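Braltley, upland municipality. Notes from two visits, the last on 12 Oct 2024. Thread.

1/ The municipality has three parts: Braltley proper, Nesance on the lower terrace, and Xu, a hamlet at the head of the valley. Population 3241, most of it in Nesance.

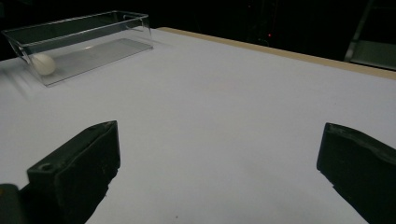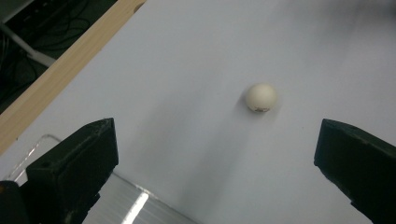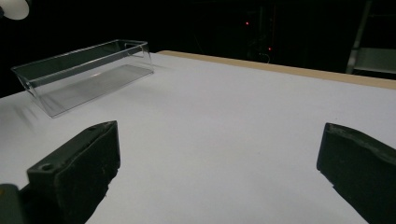
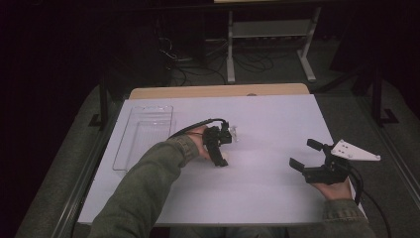
2/ Altitude at the church in Braltley is 1000 m. Nesance lies 200 m lower - the difference is enough to delay snow there by a few weeks.

3/ The Zendine rises above Xu and runs south through all three settlements. The old road follows the east bank. The new one crosses twice and is closed above Xu from January until the thaw.

4/ Older maps print Xu as a separate parish. Freya Wainwright's gazetteer does the same. The merger predates both, so treat the boundary line as an error.

5/ Access: bus to Nesance, then the footpath. Signs give 2 hours to Xu. Jianguo Xiong walked it with a full pack in less, but the upper section is loose shale.

6/ Lodging in Nesance only. The inn at Braltley serves lunch and has no rooms. Water at the trough by the church is marked as drinkable.

7/ Correction to 3: the old road changes to the west bank for a short stretch below the mill.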